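**Ticket 705 – Mask and glove orders from Haslam store not syncing to Zeltport**

Status: closed
Opened by: Gudrun Kuhlmann, Anano supply desk
Month: August
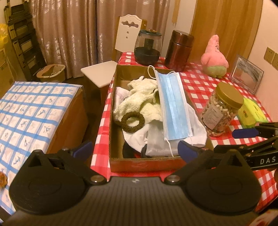
Orders placed in the Haslam store for anything in the "disposables" category show as paid on the store side but never reach Zeltport. Everything else comes through within a couple of minutes. The first missing order I can find is from the morning the category was renamed from "single use" to "disposables", but I can't say for certain that the rename did it. Customers get the confirmation email. The warehouse gets nothing, so no pick slip prints.

What I tried before opening this:

- Logged out and back in on both sides
- Pressed "Resend" on one stuck order (spinner, then no message at all)
- Placed a test order for a pack of face masks – stuck
- Placed a test order for a mop head – came through fine
- Checked that the masks are in stock in Zeltport. They are.

Orders are being typed in by hand for now. That is fine for a day or two but not for a week.

---

**Tirell support, 9:40 a.m.**

Thanks for the test orders, that saves a step. Please send:

1. The connector version (Settings > Integrations > Zeltport, bottom left)
2. The sync log for the last 24 hours, exported as text
3. Whether the category has any subcategories

Please don't press "Resend" again on the stuck orders. Each press adds a new entry to the outgoing queue, and they may all go through at once when this is fixed.

---

**Gudrun Kuhlmann, 10:15 a.m.**

Version is 4.6. Log attached. There are subcategories: masks, gloves, shoe covers, and one called "misc" that has nothing in it.

I had already pressed Resend on one order before I read your note. I think three times. It's the order for the dental office, gloves, two sizes.

---

**Tirell support, 11:05 a.m.**

Read through the log. The relevant part:

```
order queued
map category: disposables -> (none)
fallback category: off
payload built, lines: 0
send skipped: empty payload
status: OK
```

The connector looks up each order line's category in a mapping table before sending. The table still has "single use" in it. It has no entry for "disposables", so the lines are dropped, the order ends up with zero lines, and the connector decides there is nothing to send. It then reports OK, so you never saw an error.

Try this:

1. Go to Settings > Integrations > Zeltport > Category map
2. Find the row for "single use"
3. Change the left-hand value to "disposables". Leave the right-hand value alone.
4. Save, then press "Rebuild map"
5. Place one new test order for masks

Leave the old stuck orders where they are until the test order goes through.

---

**Gudrun Kuhlmann, 11:50 a.m.**

Did all of that. Rebuild took a while and then said "Map rebuilt, 1 warning". There was no way to click on the warning.

Test order for masks is still stuck. Test order for shoe covers went through. I tried gloves too and that is stuck. So it's better than it was, but masks and gloves are what people buy.

---

**Tirell support, 1:20 p.m.**

The warning is written to the server log, where only we can see it. It reads:

```
duplicate key: disposables (rows 6, 31)
row 31 ignored for: shoe-covers
row 6 used for: masks, gloves
```

There are two rows for "disposables" in your map. Row 31 is the one you edited. Row 6 was there already and has an empty right-hand value. It is probably left over from an earlier import. It doesn't show on the first page of the table if you have the "Hide unmapped" box checked, and that box is checked by default.

Correction to the log text above: the words "ignored" and "used" are the wrong way around for shoe covers. We know about that one and it's on the list.

Next steps:

1. Category map again, uncheck "Hide unmapped"
2. Delete row 6
3. Save, rebuild
4. Test with masks and gloves

---

**Gudrun Kuhlmann, 1:45 p.m.**

Row 6 was there, grayed out. Deleted it. Rebuild finished with no warnings this time.

Masks test order: through.
Gloves test order: through.
Both are showing in Zeltport with the right bin locations.

What do I do with the old ones? The warehouse has already shipped most of them from the handwritten list, so if they all come through now they'll be picked twice.

---

**Tirell support, 2:30 p.m.**

Good. For the backlog:

- Filter the order list by "Paid, not exported"
- Select the orders that were already shipped by hand and choose "Mark as exported". This sets the flag and sends nothing to the warehouse.
- For anything not yet shipped, choose "Export once". Don't use "Resend".
- For the dental office order, we removed the two extra queue entries from our side. It will go out a single time.

Stock counts will be off for the orders you mark as exported, as Zeltport never deducted them. Someone will need to enter those as a manual adjustment. The form takes up to 600 lines at a time, which should be plenty.

---

**Gudrun Kuhlmann, 4:10 p.m.**

Backlog is cleared. Four orders had not been shipped and they have now printed at the warehouse, including the dental one, one slip only. I entered the stock adjustment and checked the mask and glove shelves against it. Masks matched. Gloves in size M were one box short, but that was short before any of this started.

Two things I'd like noted before you close it:

An order that sends nothing should not say OK. We would have caught this the same morning if the status had said anything else.

Also, the help page on renaming categories doesn't mention the map. It says the new name "will appear everywhere automatically" – true in the store, but it isn't true for the connector.

---

**Tirell support, 4:35 p.m.**

Both noted. The empty payload status is logged as a defect and linked to this ticket. There is no release date for it yet. Until then you can turn on "Alert on zero lines" under Notifications, which sends an email whenever an order is skipped this way. It is off by default.

The help page has been passed to the documentation group with your wording.

Closing. Replying to this ticket within 14 days will reopen it.

---

**Gudrun Kuhlmann, 4:50 p.m.**

Alert is on. I also unchecked "Hide unmapped" for everyone at our desk, and deleted the empty "misc" subcategory while I was in there. Rebuilt the map again after that, no warnings.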